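Hello Haris,

Second update on the guest rooms at Vellholm, 1/14/23. I've kept it to the furniture and the wall fittings this time, as those were the bits you asked about (the bathrooms can wait for the next one, there's plenty to say there!).

## Bedside tables

The round tables are the ones I've been going on about since the Nonach quote came in, and I'm still very fond of them. I know the square ones were cheaper, but people catch their hips on corners in the dark, and the raised rim on top means a pen won't roll straight off onto the floor. The drawer runs on a proper metal slide, with three-way metal bracing between the legs underneath. I put a cup on mine every night for a week at home when we had the sample, and I can report no complaints.

The check we're doing now is dull but needed: open every drawer all the way, look along the rail for missing screws, look at the foot caps, then write it on the sheet. Rafsan has the sheet. Any table that sticks goes back to Nonach under the original order, so there's no cost to the grant for that part.

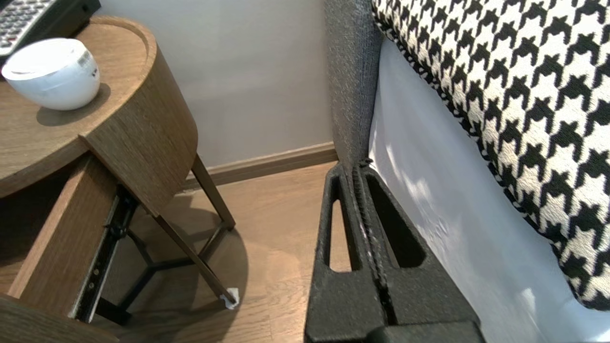

## Sockets, phone points and cables

Right, cables. I'd hoped to tell you this was all finished, but I'd sooner you heard it from me that it's only part done. The wall plates themselves are in and I like the two colours side by side, champagne for the small ports and dark grey for the power. What bothers me is the spare cable bunched up beside the furniture, which makes a nice little dust trap and is the first thing you'd hook with a vacuum cleaner.
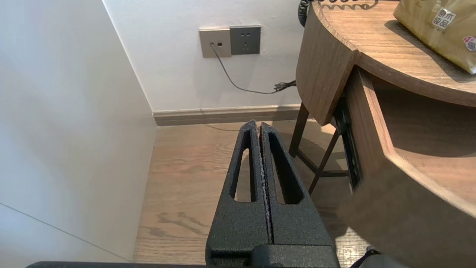 *The two plates on the back wall, with the black cable sagging down towards its bundle.*

Riis have quoted 300 for clips and short lengths of trunking to run along the top of the skirting. I think that's fair and I'd like to say yes, if you're happy for it to come out of the fittings line. We have 3673 left in that line, so it wouldn't leave us short.

Rafsan wants to shorten the cables as well. I'm less sure! If someone wants the table shifted over a bit, we'd be stuck. My vote is to keep the length and tie it up higher, out of sight behind the table. 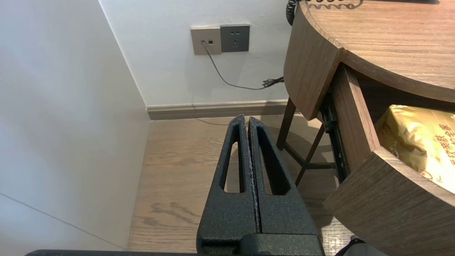
*Gap between the white panel and the furniture, drawer open. The cable bundle is next to the side of the furniture.*

## Telephones

We're staying with corded desk phones at the bedside. Medisik did offer us cordless, but they go missing and they go flat, and guests do still like a big handset they can find half asleep. The buttons are small, mind you, so I've asked for a printed card with the reception number in large type.
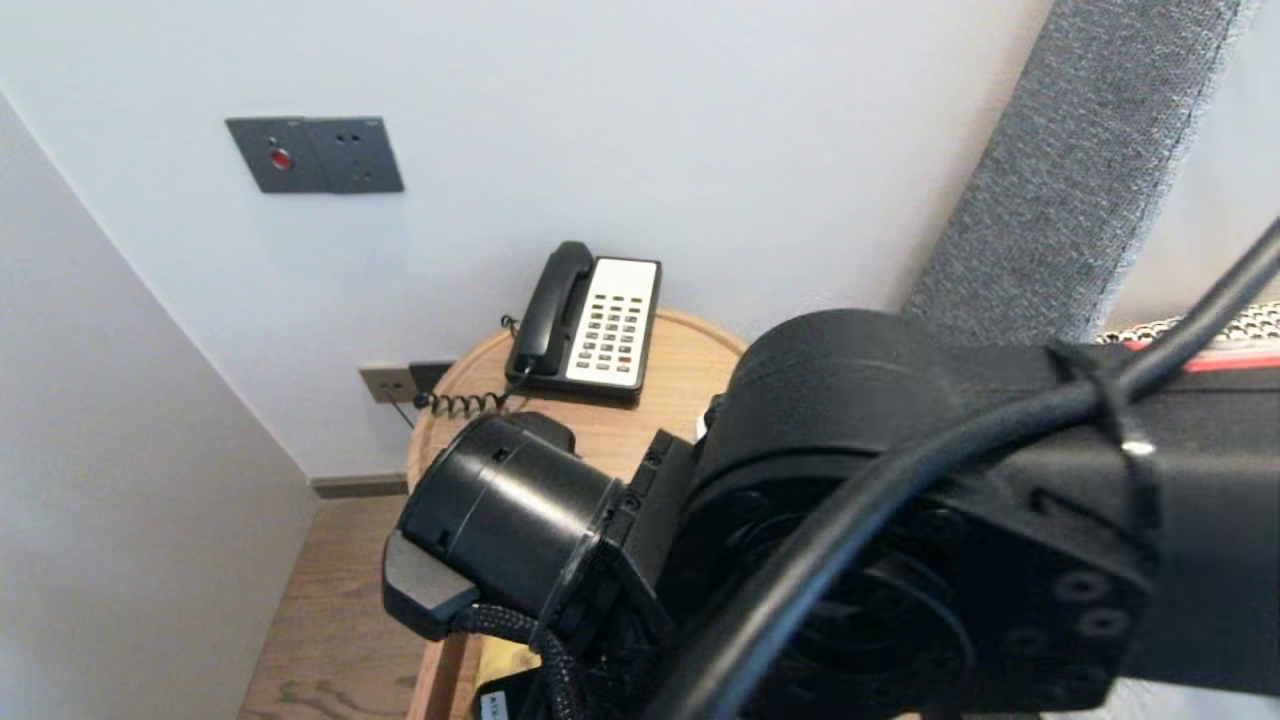
*Desk phone on its round table in the corner, with the outlets behind.*

## What I need from you

- A yes or no on the 300 for Riis
- Your view on shortening the cables (Rafsan will want it in writing)
- 67 more number cards, if the print budget will stretch

I'll send the bathroom notes before the end of January, with the invoices attached this time.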